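Ask the people on the packing side first
October
By Said Younis

Asmaa Benjelloun has heard the word "relief" a lot this year. The robots at Jallow, the tool returns depot where she leads the sorting shift, were going to relieve her crew of the boring part of the job. She would like someone to tell her which part that was.

"They came in with slides," she says. "The slides said we spend our day moving a thing from a bin to a spot. Well, we do. But while I'm moving it I'm looking at it. Is the case cracked, does it smell burnt, did somebody send back the wrong one. That wasn't on the slide."

Jallow took in 3,203 returned items last month. The two-armed robot in the corner bay, supplied by an outfit called Detell, handled 551 of them. Benjelloun has the sheet on a clipboard and reads me both numbers twice.

I ask whether that is a fair test for a machine still being trained. She shrugs. "Fair to who? My people are in the same count. When the bay is slow, the line behind it is slow, and it's our names on the board."

What has changed most, she says, is where everybody stands. Two of her sorters now spend their shifts at the robot's table, setting things out for it and putting them back when a try goes wrong. One of them used to repair drills. He is good at it, and he hasn't opened one since spring.

"He's a helper to a machine that is supposed to be his helper," Benjelloun says. "He laughs about it. I don't think he finds it that funny."

Management sees it differently. The depot's parent company, Bayram, told staff in a letter that no jobs would be lost and that new skills would be gained. Benjelloun keeps the letter too. She points out that it says nothing about pay, and nothing about what happens when 10 people have learned the new skill and the robot needs one of them.

She is not against the thing itself. The hands impress her – "better than I expected, the fingers especially" – and she'd be glad to give up the heavy crates by the loading door. She asked for that in the first meeting. The answer was that crates were a later phase.

"So it gets the light stuff off a nice flat table, and we keep the crates," she says. "My back would have picked the other way around."
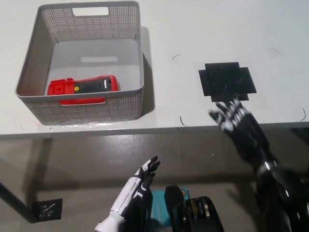

She has asked for the crates again, in writing this time, and she wants the drill man back at his bench at least half the week. The next review is at 2 in the afternoon, in the middle of her shift, so somebody will have to cover the line while she goes.

Related
Jolley drivers question new route software
What the Bayram letter says, and what it leaves out
Night shift at Jallow: who watches the line?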